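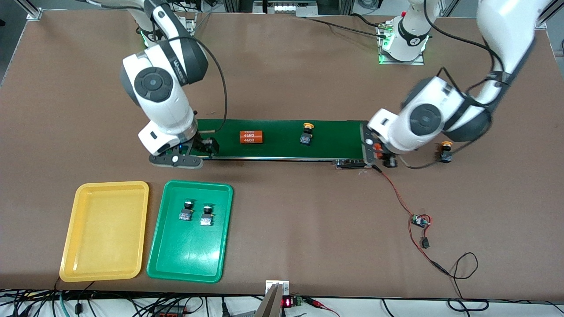

Relatório de visita de estudo – Automação Industrial, turma da tarde

1. Enquadramento

A visita ao dia aberto da Valtar realizou-se em novembro, no âmbito da disciplina, e contava 5% para a nota final, o que explica a adesão entusiástica da turma. Éramos 20 no autocarro. Recebeu-nos a engenheira Pacita Dela Peña, com um colete que dizia VISITANTE, por razões que não apurámos.

2. A demonstração

O posto que nos coube analisar chama-se Tumetura e faz triagem de peças: dois braços brancos, um em cada ponta de um tapete verde estreito, e dois tabuleiros de plástico, um amarelo e um verde. As peças eram botões de pressão com tampa amarela e uma pilha cilíndrica laranja, modelo 4680. Os botões de tampa amarela vão para o tabuleiro verde. Perguntámos porquê e a resposta foi "está assim no programa".

O braço esquerdo do robô fica à direita de quem olha, e vice-versa. O grupo perdeu dez minutos de apontamentos com isto e teve de os refazer no autocarro.

3. Observações

O ciclo é mais lento do que esperávamos. Um colega garantiu que fazia aquilo mais depressa à mão, e foi convidado a repetir durante 40 minutos sem parar. Declinou.

A cablagem merece nota à parte. No nosso laboratório, o professor desconta 2 valores por um emaranhado de cabos pretos daqueles junto à mesa. Ficou registado para futura reclamação.

4. Trabalho a desenvolver

Vamos simular o tapete com o material da bancada Gullusach, só com um braço, que é o que há. Falta definir a garra e o sensor de cor.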